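Boot storage for a small mudroom
Forum > Entry and Laundry > Storage

parkden_mum
Posts: 1,692
We have 8 pairs of rain boots and one short wall by the back door. At the moment they stand in rows on the floor. I'm thinking of a Brostell rack, 650 mm wide. Has anyone used one?

ovthorpe77
I had one and sold it. Kids' boots slid off the pegs. Rows on the floor are fine - just put the colours you wear most at the front.

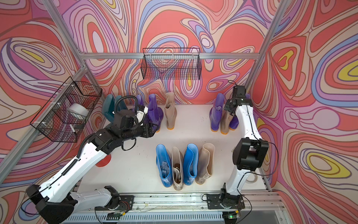
serrano_k
Do you leave the stuffing in the boots between wears?

ovthorpe77
Only over summer. During the wet months I take it out so the lining can air.

parkden_mum
I'd leave it in all year. Ours flop over without it.

serrano_k
Disagree, mine went musty in May doing that. Try 2 trays side by side and skip the rack.

parkden_mum
Trays might fit. I'll measure the wall tonight.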